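Workshop arm gets a grip, but claims run ahead

The shared workshop at Rebane has a robot arm that can hold a bottle of orange soda. Its builders call the project Baka and talk about a helper for any home. That seems early. In one try a person's hand was on the far end of the orange package.

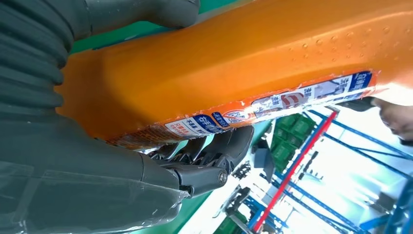 What it costs

The group puts its spending at 266 dollars for the latest round of parts, with labor left out. It also says the hand will work for up to 8 hours without adjustment – a figure no one outside has checked.

Gripping a full bottle is a fair test, though a narrow one. Cups, bags and eggs are promised for April.
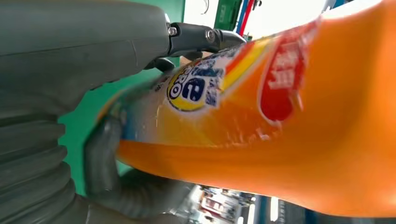

Rimantas Zariņš thinks the doubts are unfair and says a home build should be judged against other home builds. He wants 6 more weeks before anyone compares it with a store-bought arm.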